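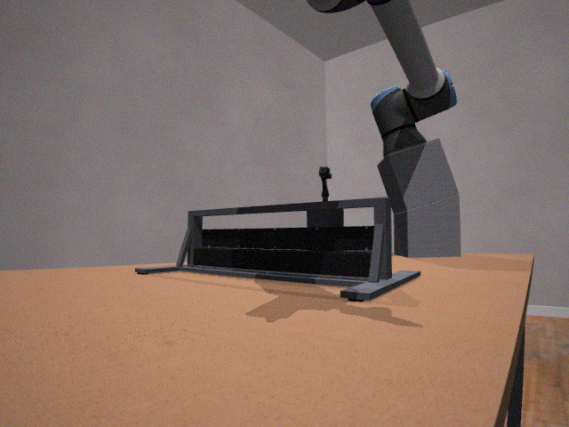
Itziar Peñalver objected that the draft valve schedule still treats the Lendusach pressure zone as a single loop, when the east leg has been dead-ended at the railroad crossing since the February main break. She asked that it be corrected before anything goes to the contractor. Agreed. The schedule will show the east leg as a separate branch, isolated at both ends.

**Gerkstead Water Operations – Valve and Hydrant Program**
Minutes, 2025-11-04

**1. Previous minutes**

Accepted with one change. Under item 4, "gate valve" should read "butterfly valve."

**2. Valve exercising**

The field crew has finished the north route. The list handed out at the start of the season had 157 valves on it. Those that could not be turned fall into the usual groups: box full of silt, operating nut rounded off, box paved over. The paved-over boxes go to Streets on the standard form. The silted ones stay with us and will be cleaned with the vacuum trailer when it is back from service.

Discussion of torque limits. The crew has been stopping at the setting on the old card, which was written for the smaller valves. Peñalver said the card should give a limit by valve size and by year of installation, and that nothing installed before the ductile iron changeover should be forced past the first hard stop. Operations will reissue the card. Until then the old limit applies to everything.

Turn counts are to be written down in both directions. A closing count that does not match the opening count is to be reported the same day, with the valve left open.

**3. Lendusach zone flushing**

Flushing will run at night, west to east, starting at the tank. The dead-ended east leg will be flushed last through the blowoff near the crossing. Discharge at that point goes to the roadside ditch, which drains to the creek, so dechlorination tablets are required and residual is to be checked at the outfall before the flow is opened up.

The ditch will not take a full-bore discharge. The working limit is 3000 gallons per setup, then a pause while the level drops. Peñalver noted that the culvert under the access road is partly collapsed and that the pause may need to be longer than planned. The crew lead will judge this on site.

Customer notices: door hangers for the streets on the loop, phone calls for the dialysis clinic and the laundry. The wording from last year can be used again, with the phone number changed.

**4. Meter replacement**

Ado has delivered over 3000 meter registers to the yard. Serial numbers have been checked against the packing lists. The second pallet has a batch with the older lid style. These read correctly but do not seat in the composite boxes, and they are being held back for use in the cast iron boxes on the south side.

Ado's invoice is for 100 percent of the order. Purchasing will hold payment until the lids are sorted out – either exchanged or credited.

**5. Dumitrescu report on the tank**

Dumitrescu has sent the draft inspection report. Interior coating is rated fair above the waterline and good below it. The overflow screen is corroded and should be replaced. The report also recommends a second roof hatch. There was no support for the hatch this year, as it would mean reopening the structural review.

Peñalver asked for the cathodic protection readings, which are mentioned in the text but missing from the appendix. Engineering to request them. The report is not to be filed as final until they arrive.

**6. Actions**

- Correct valve schedule, east leg – Peñalver
- Reissue torque card – Operations
- Paved-over box forms to Streets – field crew
- Door hangers and phone calls – Customer Service
- Lid exchange or credit from Ado – Purchasing
- Cathodic protection readings from Dumitrescu – Engineering
- Price for overflow screen, stainless – Engineering

**7. Other business**

The hydrant on Mill Street has been painted the wrong color for its flow class. It will be repainted with the spring batch. The map will be marked in the meantime.

Next meeting after the flushing is finished, same room.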